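Open day at the Tikmont workshops
August, by Tatu Barasa

My cousin works near Tikmont and she told me the workshops open their doors one time in the year, so I took the morning bus and arrived before ten. At the entrance they gave me a paper map and a sticker with my name, spelled wrong.

The first building is for sewing. Beatrice Owino showed us how a cap is made from six panels - I had never looked at a cap so closely before. She let us feel the difference between a soft crown and a stiff one. The stiff ones keep their shape better but they take more time, she said. Last year the workshop finished 1339 caps, most of them in plain dark colors, which the shops order again and again.

After the sewing we walked to the room where the caps are put in order. 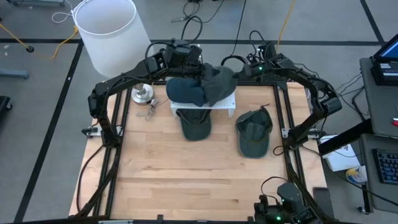 Caps in navy, gray and dark green at the workbench, with the low white stand.

I liked the workbench very much, with its pale and pinkish strips of wood. My father had a similar one, only smaller. I asked Wycliffe Mabula if a cap loses its form when it lies with the opening up, and he answered that for one day it does not matter, but for a month the brim should be free.

Lunch was rice and beans in the yard, and tea cost extra. The shop closes at two, so go there before you eat. I bought one green cap and it is a little too big for me.

Last updated: August

Comments

Amarachi Okafor: Is there parking near the gate?

Subira Mabula: Yes, but small. The bus is easier.

Amarachi Okafor: Thank you. I hope they still have the gray ones.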